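Handout 6: House rules for collecting manipulation data in the kitchen bay
Intro to Robot Practice, Horklow campus
Revised 21/02/2026

Okay, so last time we got through the safety standards, and I know it was a lot of clauses for one sitting. Today's stuff is much closer to the ground. These are the working rules we follow when we record robot demonstrations on household things, meaning pots, lids, jars, drawers, all of it. Some of it comes from the published standards we already read and some of it is just me, after a lot of spoiled recordings. I'll try to say which is which.

1. Before you power the arm

Walk around the table once. I mean physically walk around it! You're looking for cables in the arm's path, cups of coffee (you know who you are), and anything on a neighboring shelf that the elbow could reach. Check that the emergency stop is where your hand expects it, press it, watch the controller drop out, then reset. Every session, even if the last group left five minutes ago. The test comes from our risk assessment. The coffee rule is mine.

Appliances stay unplugged at the wall for all the handling tasks. If a task really needs heat or water, that's a separate form and I have to be in the room.

2. Speed and force

Demonstrations run in reduced speed mode, full stop. Grip force starts at level 3 and you work up from there if the object slips. Please don't start high and work down. We cracked a very nice Zovton casserole lid that way in November and I'm still a bit sad about it. Glass gets the low setting and a slow close, and you keep your own fingers out of the gap between the fingertips whenever the drives are live, including when you're "just nudging" the object straight.

3. Setting out the objects

Lids are my favorite teaching object, so I'll go on about them for a bit. A lid lying flat gives you one sensible place to grab, the handle, and you want both fingertips to straddle it before anything closes. Line up first, lower second, close last. If you come in at an angle, one finger touches early and shoves the whole lid sideways, and then your recording teaches the robot to shove lids.
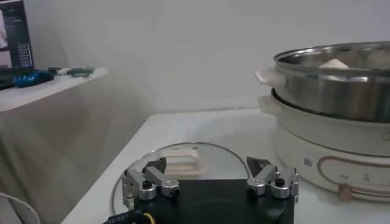
Clear glass is also a pain for depth sensing, so don't trust the point cloud over it. Go by the rim and the handle. And leave real clearance between the thing you're grasping and whatever stands beside it. I like a full hand's width, but if the task calls for them to be close together, write that in the log and take the approach slower.

Move the objects between takes. A set where the lid sits in exactly the same spot every time is close to useless for training, and it's the thing I mark down most.

4. Good takes, bad takes

We keep failures. Label them honestly, say what went wrong in a few words, and leave them in the folder. The Drarkia set we use in the lab has 3,507 episodes, and the failed ones have been some of the handiest for working out where a policy gets confused. What we do throw out is anything with a person's face in it, or anything where someone reached in mid-motion. For the second kind, stop the session and tell me too, please.

Aim for some 30 takes per task. After that people get tired and sloppy, so swap operators or take a break.

5. The log

Fill it in as you go: operator, task, object, grip level, result, anything odd. "Anything odd" includes noises. If a finger linkage starts clicking or a cable feels tight when the wrist rotates, write it down and stop using that gripper until it's been looked at.

For next time

Read the Nowicki chapter on collaborative workspaces (the first half is plenty), and bring a one-page risk assessment for picking up a lid and putting it back on its pot. Include the lid getting dropped. Everybody forgets the drop, and glass travels a long way across a hard floor.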